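Zevetti Opens Second Collection Room for Household Task Recordings

DAKLEY, Fri 18 September. Zevetti has opened a second room for recording hand-held gripper demonstrations, the company said. The recordings go into Triltside, its training set for machines that handle everyday objects.

Operators carry out short tasks with one gripper in each hand. A session lasts 2 hours with a break, and a new operator spends 3 sessions on practice before any recordings are kept. Tasks on the current list include picking up small items from a table, passing an object from one gripper to the other, and setting things down at a marked spot.

The first room has been in use since January. Zevetti plans to add 1,000 demonstrations from the new room to Triltside by the time the current list is finished. The list has 16 tasks.

"We had plenty of clean attempts and very few awkward ones," said Sowmya D'Souza, who runs collection at Zevetti. "The operators in the new room start from different positions and use different table heights. If someone drops a part and picks it up again, we keep it and label it."

Labeling is done by Chacko, a contractor that has worked with Zevetti on two earlier sets. Reviewers mark the start and end of each attempt and note any fumble. Recordings with long gaps in tracking are sent back and the task is repeated.

"Most of our time goes into checking that the left and right hands line up in time," said Balakrishnan Kartha, who leads the review work. "When they drift apart, the handovers are no use for training."

Operators are paid by the hour, with no bonus for the number of attempts. Applications for the next group are open through the Zevetti office in Dakley.
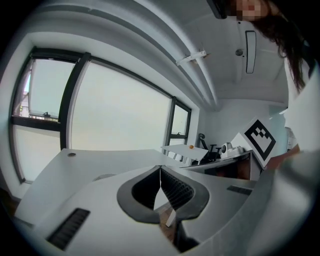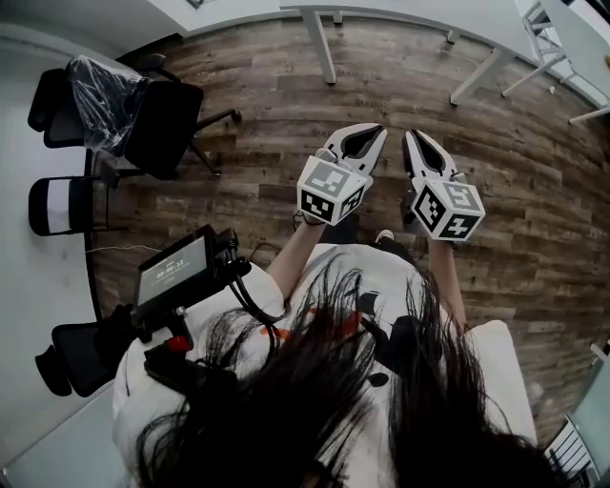 Recording with hand-held grippers for Triltside.

Do operators need any technical background?
None is required. Training is given on site, and applicants should be comfortable using both hands for repeated tasks.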